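March, lab notebook, Mulosent apple-and-plate set. Started writing at 16.20 with a mug of tea going cold beside me.

I wanted a gentle task to get the new batch going, so we've settled on the apple and the pink plate, which everybody on the Marinescu side has been asking for anyway (they like a task you can judge at a glance, and I can't say I blame them!). The target is 400 episodes for the set, and by the time I sat down we had 149 saved, so we're getting along nicely. Both arms are recorded throughout, even when only the right hand has any work to do, and I've asked everyone to bring the left hand up beside the plate at the start and leave it there, fingers curled, so the resting pose doesn't wander about from one person's episodes to the next.

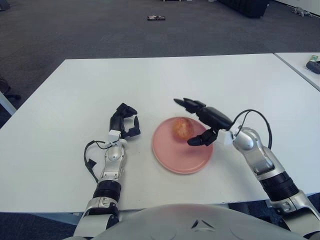 Tavion Kincaid wondered whether we're being too tidy about all this, and said that if every approach comes in from the right at the same easy pace, the model will learn our good manners and very little about apples. He would like a share of the episodes to begin with a poor approach that gets corrected halfway, and he'd keep the fumbles too, so long as they're labelled.

I think he's right, and I've come round to it after rather a lot of muttering. The Ernitz loader already has a field for corrected attempts, so it costs us nothing but a bit of care when saving. I've put aside up to 16 episodes per session for these and we'll see how the first training run takes to them. The other thing I'd love to have more of is plain starts, with the plate bare and both hands waiting, as the older Westia set was very thin on those and the policy used to reach for fruit that wasn't there, poor thing. 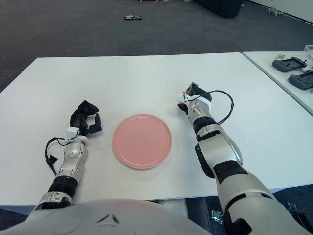
Bare plate, both hands up, plain start for the Mulosent set.

Two things to carry over. The episode names still need the operator's initials on the end, and I'd like to move the plate a little between sessions, a hand's width or so, and note the side each time. I'll write up the labels for corrected attempts before we record any more.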